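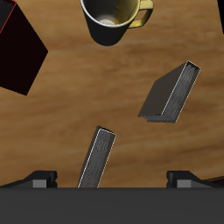 Workshop notes: the Longo arm, simulation stage

The two-finger gripper for the Longo arm is now running in simulation at our shared workshop in Trundirau. The physical arm remains on the back bench with its wrist joint out. The replacement bearing is due in March, and the intention is to have the control software ready before then, so that the first week with the repaired arm goes on calibration and cable routing.

The task for this stage is book handling. A book is an awkward load for a parallel-jaw gripper. It is heavy for its thickness, the covers overhang the pages, and a grip on one cover alone will open it. The fingers need to close across the full thickness, square to the covers, which means the wrist must turn to match the book before the arm comes down. Our planner, Jernero, works out that angle from the wrist view and passes it to the arm controller.

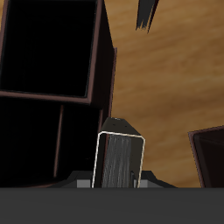 Wrist rotation has taken most of the effort this month. The first version of the planner measured the angle once, at the top of the approach, and kept it all the way down. Small errors at that height become large ones at the fingers. The present version measures again during the descent and corrects in small steps. Close views remain the difficult case: with a dark block standing upright between the pale pads, as it does here, the block takes up much of the space in front of the palm and leaves the planner fewer edges to work from. Dark shelving to one side makes matters worse, as the deep shadow inside it can be read as a solid face. We now ignore any region below a set brightness unless it has a clear outline — a crude rule, but a quick one to run.

Each run is capped at 60 seconds of simulated time. A batch is 100 runs and is left going overnight on the workshop computer. So far we have logged 700 runs, all with the same finger shape. Friction at the pads is still a guess, and will stay one until the rubber sheet from Zaldale has been cut and tested on the pull rig.

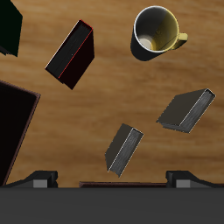
Source: Longo arm project, Trundirau shared workshop. Simulation render.

Mixed tables come next. Several books and a mug on one surface give the planner a choice of targets, and at present it takes the nearest one whether or not there is room for both fingers. A clearance check is half written. The mug will be treated as an obstacle only, handle included, until the book routine is stable.

Members who want to try the planner will find the current build on the workshop's shared drive, in the Jernero folder. Please copy it before changing any settings, and leave the overnight batch alone if it is running. The arm bench is out of use until the wrist is back together.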